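How to Get Into a Singing Show Taping for Free

I've sat in the audience for three TV talent tapings now, and my friends keep asking how I do it, so let's go! First, sign up on the show's ticket page the minute dates drop. For Drallow last September there were 409 seats, and they were gone in 30 minutes (I had two browsers open, no shame).

Put down a party of two. Bigger groups get bumped a lot — my cousin Serpil learned that with her party of six.

Next, get there early. A ticket doesn't promise you a seat, so I line up 60 minutes before check-in and eat first.
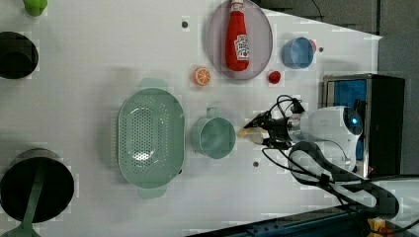
Wear a solid, bright color and skip the big logos, or they'll park you in the back row. Phones get bagged at the door, so write down your ride's number. And clap like crazy during warm-up! That's how I got moved right behind the judges.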